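Stestar Shallow Key Tray: long-term review

Reviewed by Séverine Hamel
Sun 14 November

Category: desk and counter storage
Colour tested: yellow
Also sold in: grey, black, off-white

Background

The Stestar is a one-piece open tray with low sides and no dividers. It is sold for desks, hallways and reception counters. I bought mine for sorting car key fobs at a small vehicle storage yard, where keys come in during the morning, get matched to a sheet, and go into a locked cabinet before closing. Between those points they need to sit somewhere visible and not slide off the counter.

Before this I used a Bugti desk organiser with six compartments. It was well made, but the compartments were sized for paper clips and pens. Modern fobs are thick, and many of them come attached to a metal ring, a plastic tag and a spare blade. One set filled a compartment and the next one ended up on top. The organiser was moved to the stationery shelf in June and the Stestar took its place.

Dimensions and weight

Internal depth is 22 mm, measured at the centre with a depth gauge. That is enough to stop a fob rolling or being brushed out with a sleeve, and shallow enough to pick one up without tipping it against the side. Deeper trays make you reach down with the fingertips, which is slow if the fob is lying flat.

The tray weighs 118 g on a postal scale. It is light. An empty tray will move if a drawer is shut hard on the same unit, and a draught from the yard door has shifted it a little along the counter. With keys in it, it stays put. Four small self-adhesive rubber feet are supplied in a bag and have to be fitted by the buyer. Fit them. The underside is smooth and slides easily on varnished wood without them.

The footprint is slightly smaller than the dimensions on the box suggest, as the stated figures are taken at the outer rim. If you need a close fit in a drawer, use the outer figures. If you need to know what will go in it, take the rim off both sides.

Material and finish

The body is moulded plastic with a matt inner surface and a slightly glossier outside. The mould line is visible on one short side and can be felt with a thumbnail, but there is no flash on it. The corners are rounded inside, so dust and grit wipe out in one pass. The old organiser had square internal corners and needed a brush.

The matt surface marks. Metal key rings leave fine grey lines which are mostly deposited metal, and a damp cloth with washing-up liquid removes nearly all of them. A few true scratches remain in the area where keys are dropped most often. They are shallow and do not catch a fingernail. Anyone who wants the tray to look new on a front desk should put a felt liner in it. I tried one for a fortnight and took it out again, as it collected fluff and hid the small steel blades that come loose from older fobs.

Noise is the other thing a liner would fix. A heavy set dropped from chest height makes a sharp rattle. Set down by hand, it is no louder than any other hard tray.

Capacity

The maker gives no capacity in keys, and there would be little point in it. Fobs vary too much. In practice the tray holds a single layer of bare fobs comfortably, or a smaller number with rings and tags. Once fobs are stacked, the low side stops being of any use and the top ones slide off when the tray is carried.

I would treat one layer as the limit. For a longer list, buy a second tray in another colour and use one for keys waiting to be checked and the other for keys already checked. This works better than one large tray with a dividing strip. Strips get knocked, and a fob resting against a strip can be read as being on either side.

Handling

Two people using the tray from opposite sides of a counter is the test that most organisers fail. With the Stestar there is no front or back, so it can be loaded from any direction. The low rim also means that a hand coming in to place a fob does not have to clear the side of the tray by much.

Carrying is less good. There are no handles and the rim is too narrow to hook the fingers under. It has to be held flat from below with one hand or by both short sides with two. For a walk across the yard I use a lidded box.

Durability

The maker claims the tray has been tested to 1000 drops of a standard key set. No standard is cited, so I give the figure no weight. By my own tally from the intake sheets, over 3000 sets of keys have passed through mine. There are no cracks, the base is still flat against a steel rule, and the colour has not faded visibly compared with the underside. The counter gets direct sun for part of the morning.

One rubber foot came off in the second month. The adhesive had picked up dust. I cleaned the recess with surgical spirit and refitted the foot with contact adhesive, and it has held.

Comparison with similar trays

The Skullura tray is the closest alternative. It is heavier, has a bonded cork base and does not move at all. It is also deeper, comes only in dark brown, and the cork stains if anything wet is put on it. On a hall table I would choose the Skullura. On a work counter I would not.

The Vulow has a hinged lid and a moulded insert for four fobs. The insert suits slim fobs only. Two of the thicker types I tried would not seat, and the lid would not close over either of them. With the insert removed it becomes an ordinary box, and a rather expensive one.

Points in favour

Low side, easy to reach into from any direction.
Rounded internal corners, quick to wipe.
Flat after months of daily use.
Colour options that differ clearly from one another.

Points against

Light when empty.
Rubber feet have to be fitted and the adhesive is poor.
Marks from metal rings.
No grip for carrying.

Rating

Four out of five for counter use. Three out of five for a hallway, where weight and appearance count for more and the easy access counts for less. 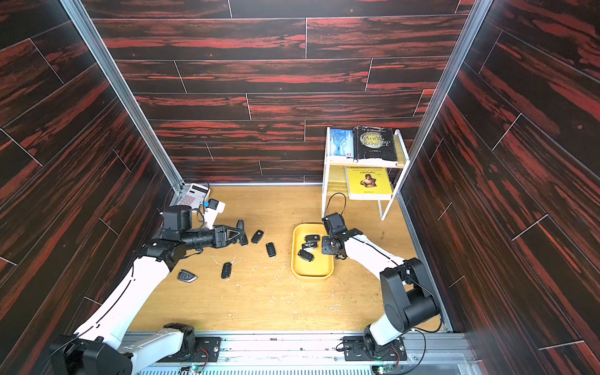
Colour is the option I would spend most time on when ordering. Fobs are nearly always black or dark grey, and on a grey or black tray they have to be looked for. On yellow they stand out at once, including where several lie close together: the silver trim and the buttons can be picked out, and each fob keeps its own outline. Pale wood is nearly as good as a background, and the black fobs lying out on the honey-coloured floor are easy to see as well, though the flecks of debris there would want sweeping before any loose blade or small screw was put down among them. The off-white version should give similar contrast, but I have not used it and cannot say how it copes with ring marks. Spare feet are sold separately by Stestar in packs of eight.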